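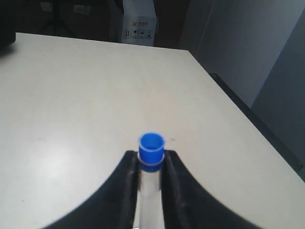

Bench notebook, Vornside workshop
Saturday, entry by the bench team

Filed under: Automation > Everyday Tasks

Question for this week: can the arm take over the tube job from us? It is a small chore and everybody avoids it. A tube with a blue cap must be taken, held upright and put in the rack. A person does it while talking about lunch.

Totals from the log, so I don't lose them again. 1,181 tries since we changed to the Tillden fingers, of which 1,163 were written down properly. The other ones have no result noted and I leave them out. In 94 tries the tube touched the edge of the hole and the arm stopped. In 21 the tube was dropped. I am more worried about the 94, as a dropped tube is at least easy to understand.

What I think is difficult: the tube is clear and the table is light, so the cap is the only part with a strong colour. I suspect that the program finds the cap well and guesses the rest. If the tube is leaning a little in the fingers, the cap is in the correct place and the lower end is not. Fuline had the same opinion when we sent them the log in November.

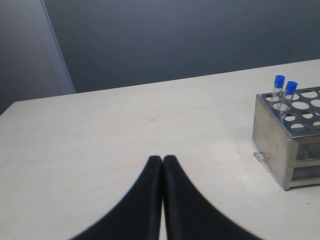
Two tubes in the steel rack, fingers closed, nothing held.

The rack has its own problem. The metal reflects the light, and the holes are all alike. For us this is nothing, we feel the hole with the tube and correct by hand. The arm has no such feeling yet, or it has it too late.

Speed: slower than me. I didn't measure it today, the stopwatch is in the other room.

My answer for now is "partly". I would let it work beside me, but I wouldn't go home and leave it.

To do:
- ask Rissanen for the softer finger pads, the price also
- try a dark mat under the tubes
- write the result of EVERY try, also the boring ones
- repeat the leaning test with the lamp moved to the left

This site uses cookies to remember your settings. Accept | Manage choices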